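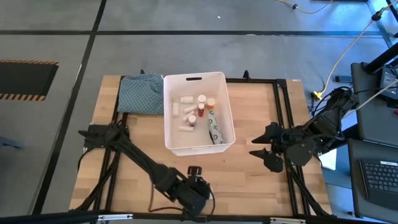
Where do people put small household things when no place has been given to them? In our sample, most often in the nearest open container, even when it already held things of another kind.

We visited 30 homes in Briketley and noted 168 such containers.
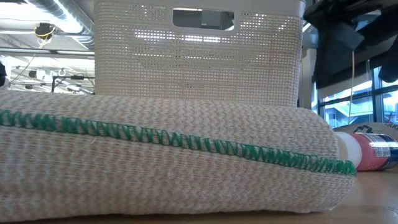
Textiles were the second group in our coding. A towel was coded "rolled" when it kept its shape without a band, as with the one in Figure 3, which lies in front of the basket with its green stitching outward. Folded towels were coded apart (Nassar and Abou Jaoude).
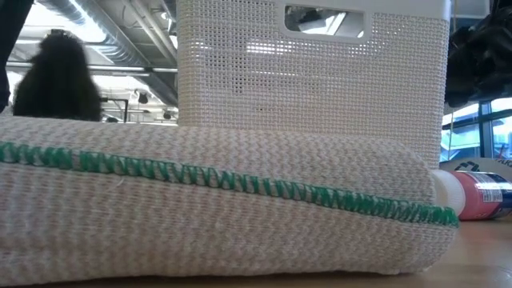
Rolled pieces were moved less often than folded ones, and in 12 homes they stayed on the table until Tuesday.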